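# Vondarlow trial finds robot hands do less well once the tape comes off

TRONA, Nov 8, 2024
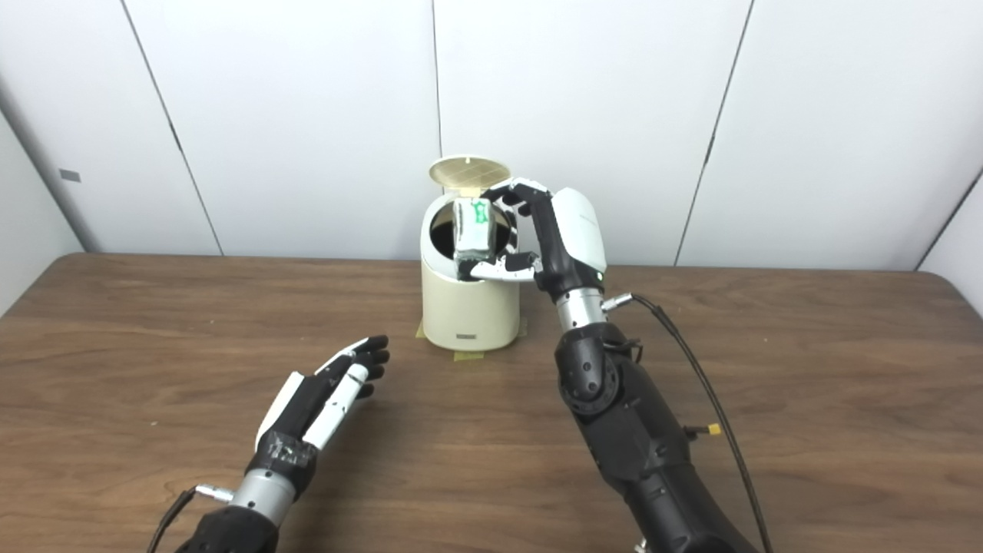

Vondarlow, a testing group that checks other people's claims about household robots, today released the results of a study on how well learned hand skills hold up when small things in the setup change. The task was a dull one on purpose: pick up a small wrapped package and drop it in a trash can. In the standard setup the can's lid is already flipped open and strips of yellow masking tape at the base keep it in place on the table, with the right hand pinching the package just above the rim before the drop. Setups of that kind are common in published work and seldom mentioned in the results section.

The group trained a control method called Latura on 800 demonstrations, then ran 1,078 test trials in October. With the can taped down and the lid up, Latura finished the task in nearly every trial. In the 300 trials where the can was free to shift or stood a short way from its usual spot, the success rate fell by about 14 percentage points.

"That is a decent result, and I would ask people to stop there," said Markos Kontogiannis, who led the study. "It doesn't mean a robot can clean your kitchen. It means a robot can put a package in a can it has seen many times before, and that it gets worse when the can moves."

Most of the failures came late. The hand held on to the package but let go over the edge of the opening, or knocked the rim on the way in. Vondarlow counted a trial as failed if the package ended up anywhere other than inside the can, even if a second try would have been easy. Reports on similar tasks often allow retries – this one did not.

The study also tested a claim made for an earlier method, Hattori, that training on two-handed data helps even when one hand does all the work. Vondarlow found no clear gain. Latura versions trained with and without the left arm's data scored so close together that the group declined to rank them.

Kontogiannis said the group has not tested closed lids, soft bags or cans of other shapes, and that nothing in the release should be read as covering them.

"We used one table and one can," he said. "I'd like to see somebody else's table before I believe our own number."

The full report, with trial logs and the list of excluded runs, is available from Vondarlow's Trona office on request. Runs were excluded only for power or network faults – the reason is given beside each one.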